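Workshop notebook: the chopstick drawer, and the floral cloth again 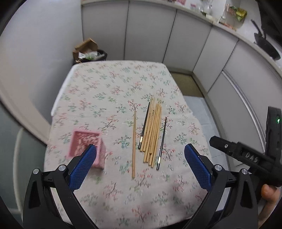
Nautiyal workshop kitchen, September

I have been meaning to sort out the chopsticks since the winter, and as the glue on the Furano trays needed the whole morning to itself I finally had no excuse. So this entry has very little woodwork in it, apologies to anyone looking for the tray notes (they're on the pages before, with Gaurav's sketches tucked in).

We have ten on the small table at the moment, eight light wood and two black. That's the everyday lot. The rest of the drawer is in a bread bag on top of the fridge until I can face it. I laid them out on the floral cloth because it was already down and because I like that cloth, wrinkles and all. Marta says the print makes it impossible to find anything you've put down on it, and with the thin brown branches running every which way she has a point where chopsticks are concerned. The pale ones show up well enough. It's the black ones you have to look for, and even those give themselves away by the shiny band near the thick end.

What I was trying to settle is whether we keep on with mixed sticks or make ourselves a proper set. Zainab has been asking for a set since she started here, and she's quite right that it's a bit silly for a workshop that turns out trays and spoons to eat its Thursday noodles with whatever came home in somebody's lunch bag. On the other hand I'm fond of them! The black pair came from Deepak's old flat, and he tells me there were once four pairs.

Notes on the wooden ones, while I remember.

Seven of them I've kept together as a bundle. I didn't bother squaring up the ends, so don't go measuring anything off the way they're lying. There is small dark printing toward the tips which I couldn't make out without my glasses, and my glasses were in the other room, and by the time I'd fetched them the kettle had boiled and I'd forgotten what I wanted them for. Somebody with younger eyes please have a look and write down what it says. If it's a maker's mark I'd like to know, as they're a nice weight in the hand and I'd happily copy the taper.

The eighth I put off to the left by itself. It looks a touch redder to me at the thick end and I wanted to compare it against the offcuts Mohit left in the Firari box. My first guess was that it was simply an older stick that had seen more soy sauce than the others. Mohit thinks it could be a different timber altogether. We held it up beside three of the offcuts near the window and managed to disagree about all three, so I'm calling that one open.

The pink square container is living at the left side of the table for now. I'd like it to be the home for the everyday sticks, standing up, thick ends down, so that people can grab a pair without rummaging. Gaurav objects that you'll be picking them up by the eating end, and he'd rather they went in the other way about. I said then you can't see which are black and which are wood until you've pulled one out, and he said who cares, and we left it there. Anybody with a view can write it in the margin. I do think the container is a good colour for the job, it goes with the blossoms on the cloth, and I'm not sorry to have something cheerful in that narrow little kitchen.

On making our own set. I went through the stock book over a cup of tea and we have more than enough straight-grained offcuts. I'd plan on 30 pairs, which means 60 sticks, and that would cover the open evening with plenty to spare for breakages and for the ones that wander home. Offcuts are in the rack marked 3460. Please don't take from rack 88 next to it, however tempting the lengths look, as those are spoken for by the Rilumetti job and Marta will want every one of them.

Things I'd like in the new ones, in no order at all:

A thick end that's squared off just a little, so they don't roll. Round ones on a slope of tablecloth are a menace, and I spent a good part of Tuesday's lunch under the table.

Tips finer than the ones we sell with the trays. Zainab eats with hers properly and says ours are like eating with pencils. (I had thought ours were rather good, but I've tried hers and she's right.)

No band. I do love the bright metal bands on the black ones, and I'd be glad to know how it's put on, but I don't want to be fiddling with metal at that size when we've the lathe booked for half the month.

Oil only, the same food-safe one as the spoons. Two coats, a day between, and a rub back with the grey pad. Deepak has offered to do the oiling if somebody else does the shaping, and I think we should accept before he thinks better of it.

I cut one trial blank before lunch, a bit longer than the everyday ones, and planed it in the little V-groove jig that we made for the dowels. The jig is too deep for the last third of the taper, so the blade skates along the top and takes nothing off. I packed it with a strip of card and that helped, but card isn't going to last through 60 of them. Gaurav, could you make a shallower one? Maple if there's any left, otherwise whatever's hard. I've put the blank on your bench with the pencil line still on it so you can see where the trouble starts.

Small matters. The table wants a shim under one leg again. The cloth needs a wash and a proper iron, and it should be pulled across a bit when it goes back on, as it's sitting crooked and the white edge of the table is showing all down the one side. I'd do it myself but then I'd have to move the chopsticks, and I want Mohit to have another look at the reddish one in afternoon light first.

Bread bag still on the fridge. Will go through it when the trays are out of clamps.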